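Slow Mornings with the Two-Arm Cell

Every Friday, before the first run of the day, I go around our two-arm cell with my hands. I touch each cable from the joint to the plug, I move each wrist a little, and I open and close the fingers with nothing between them. It takes me some 70 minutes. My colleague Lesia Palamarchuk thinks this is too long, and she has told me so in front of visitors. I want to defend my 70 minutes.

First I must be fair to her. Lesia came to us from Pletgate, where the cells were fenced, and each one did the same movement all day. There you can trust the counter. The software knows how many cycles the gripper made, and it tells you when to change the part. She wrote a good script for us at Symonenko, and it catches many faults that I would miss, for example a motor which draws a little more current than it did in October.

But our cell does not do the same movement all day. We change the tool on the wrist, we change the task, and the two arms must work very near each other in the middle of the table.
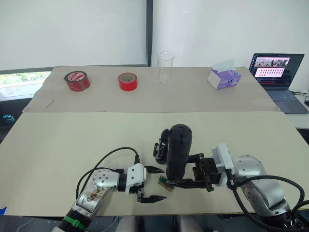 When two arms pass a small part between them, an error in one of them becomes an error in both. If the mounting block on the right wrist has a loose screw, the right arm still believes it is in the correct place. The left arm believes it also. The log is clean, and the part falls on the board. I lost most of a week in this way in my first year, reading logs and calibrating again and again, and the fault was one screw that I could turn with my fingers.

Cables are the larger part of my argument. A cable on a moving arm has to be long enough for the worst position, so in all other positions it hangs somewhere. People who come from software like to tie it down neatly. I did it too. Then the wrist turns to its limit, the tie holds, and the plug takes all the force. Now I leave a generous loop and I look at it in at least three poses: folded, stretched, and with the wrists almost touching. Saoirse Egan, who trained me at Stimorthorpe, used to say that a cable should look a bit lazy. She had a rule that you never route one while the arm is parked, and I was slow to understand why she was so strict about it.

The hand with many fingers needs its own time. With a parallel gripper there is one movement and you can judge it by ear. With the hand I must go finger by finger, and I do it low over the table, slowly, while the other arm holds something and does not move. Lesia says this could be automated. Probably yes. I would like to have it, and I would still want to stand there.

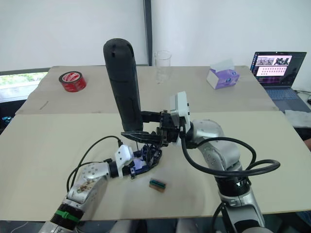 *The hand and the gripper close together over the boards.*

There is also the question of dirt. I wipe the links, and I do not try to make them beautiful. An old brown mark on the metal is not important to me. A new one near a joint is important, and I can only know that it is new if I looked last Friday. A camera could compare the surfaces, I suppose, but then somebody has to keep that camera clean and in its place, and we have enough cameras to look after.

My real disagreement with Lesia is about who should do this work. At Cerkasholm they gave all checks to a service team, and the people who planned the tasks stopped touching the arms. I visited them twice. Their plans became very brave. They asked for poses that were legal for the controller and terrible for the cable, and the service team replaced plugs without asking why. I think a person who writes the motion should also be the person who finds the worn plug. It makes you write a different motion.

So I propose that we keep both. Let the script run every morning, and let each of us who programs the cell take the Friday round in turn, Lesia too. I will write down my list for the others, although I am afraid that on paper it will look like seven small things and they will do it in ten minutes.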